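Switching to the laundromat

Our washer quit in June. The repair guy wanted 480 dollars for a new drum bearing and said he couldn't promise it would last, so I told him no and started going to the Witgate laundromat on Sunday mornings.

I go at 7. By 9 every big dryer is taken and people are sitting on the folding tables. A full load and a dry run me about 9 dollars, and I do two loads most weeks. My sister says that's crazy and I should buy a used machine. She may be right, but our hookup is in the basement and the stairs have a turn in them that I don't want to think about.

Shirts and towels go in one load, jeans and anything dark in the other. I stopped separating whites years ago and I can't tell the difference.

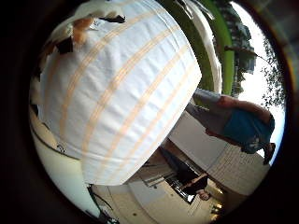
What I bring

Quarters, mostly. The card reader on the back row has been out for weeks. I also bring my own soap, as the vending machine wants too much for a tiny box, and a paperback. I got through 70 pages of a mystery last time.

Parking

The lot on Tarnano Street fills up with the church crowd. Park behind the shoe repair - the owner, Montserrat Esquivel, told me she doesn't mind before noon.

I'll give it until winter. Carrying wet jeans home in the snow when the dryers are full is where I'd give up and call about a washer.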